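Docs Datasets Music Film Contact

Datasets > Film and Music > Killosine Soundtrack Index

# Killosine Soundtrack Index

A table of songs used in feature films, one row per song per film. Compiled from end credits.

- Rows: 3,332
- Format: CSV, UTF-8
- Last update: 10th December

## Columns

`film`, `year`, `song`, `performer`, `composer`, `credit_order`

## Known problems

Films under 90 minutes are thinly covered. Cover versions list the performer on the recording, and 22 rows still have no composer. Three films share the title "Costello", so match on year as well.

## Corrections

Open an issue with the film title and the credit as it appears on screen. Ita Fahy checks them.

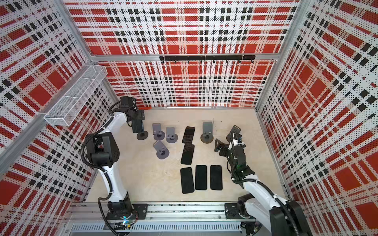
Rónán Ó Dubhghaill

Free to use with credit.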